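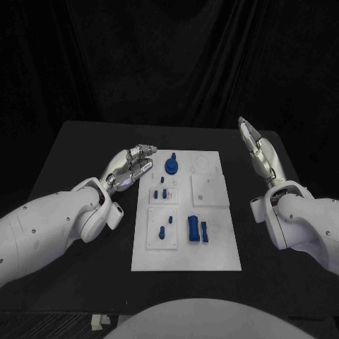

Figure 1. Blue and white parts set out on the board, gear part near the far edge.

3. Setting out the board

This section covers laying out the Vonlow parts set before a session. Unpacking and checking the contents are covered in section 2. If a part is missing, write to Lozano with the set number (506 or 208) before you begin.

3.1 Placing the board

1. Clear a table that is larger than the board on all sides. A dark, matt surface makes the edges of the white board easier to see.
2. Wipe the table and let it dry.
3. Lay the board flat with one short side towards you.
4. Press each corner in turn. If the board rocks, check for grit underneath.

Note: The board may sit at a slight angle to the table. Once parts are on it, leave it where it is. Sliding a loaded board tips the small pegs over.

3.2 Placing the parts

1. Put the white parts on the board first, with space between them.
2. Set the blue gear part near the far edge, knob upwards. It should rest flat on its disc.
3. Stand the small blue peg on its end, to the left of the gear part and a little nearer to you.
4. Add the remaining blue parts in loose rows, leaving enough room to pick up each one without touching the next.
5. Look across the board from table height. Straighten anything that leans.

Caution: Small parts. Keep the set away from children under three.

Caution: Do not push a part into place if it resists. Lift it off, turn it and try again. Forcing it will mark the plastic and may split the knob.
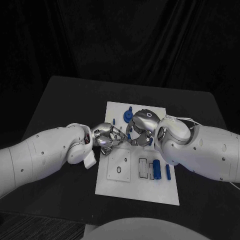

Figure 2. Gear part near the top of the board, small upright peg to its left.

3.3 Working over the board

1. Bring both hands in from the sides, above the height of the tallest part.
2. Pick up one part at a time.
3. If you pass a part from hand to hand, do it over the board so that a dropped piece is easy to find.
4. Return unused parts to their own places before starting again.

Note: If a peg falls, stand it up before you carry on. A peg lying on its side can roll under the board.

3.4 Putting away

Lift the small pegs off first, then the gear part, then the white parts. Store the board flat with nothing heavier than 200 g on top. For cleaning, see section 4.

Text: Rajitha Mridha. Checked by Jhosep Rengifo, July 2022.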